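Une paroisse, deux clochers

J'avais promis depuis février de vous raconter ma visite à la petite communauté de Wirkside, et me voilà enfin devant mon clavier, avec un thé qui refroidit. Les luthériens et les catholiques y partagent la même église (oui, la même !) depuis 22 ans, chacun son heure, chacun ses cantiques. Je m'attendais à un peu de raideur, et j'ai trouvé des gens qui se prêtent les chaises et restent volontiers pour le café des autres.

Ce qui m'a touchée, c'est le Notre Père dit ensemble à la fin, un peu décalé, par une trentaine de voix. J'y pense encore en faisant la vaisselle.
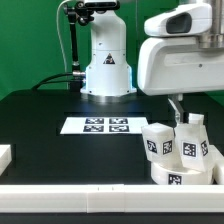

Bras de robot blanc, sur fond vert

J'y retourne à Pâques, si les trains le veulent bien !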